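Rultivow Project - Progress Report to Leemans Fund, December
Prepared by Joon-young Baek, Skalivum

Summary

In this period we finished the set-up of the simulated cell and started the repair of its gripper settings. Two tasks of the plan are complete and one is late. The spending is 3075 dollars, all inside the equipment and computing line.

Arm and base

The arm model now stands on its own mat at the side of the table. In the first version the base position was 22 millimetres too far from the table, so the arm could not reach the far half of the top. Eun-seong Noh corrected the value and checked it against the drawing from Ovlow. We also wrote a short start-up list, so that each colleague loads the cell in the same order.

Gripper

The fingers closed at different speeds when the simulation ran for a long time. We found an old friction value in the left finger and replaced it. After this change we ran 30 test grasps and both fingers closed together in all of them. We keep the old file - it is useful for comparison.

Test objects

The red and grey tool is the most difficult object, for its shape is uneven and the tip is flat. We use it with the fingers open and pointing down over the table, as a fixed starting pose for the check.

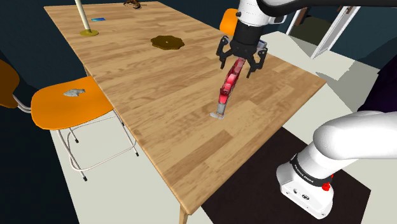

Next period

We will repeat the check with the flat disc, and then finish the late task, the maintenance guide for the cell. We ask for permission to move the remaining computing money to the next period.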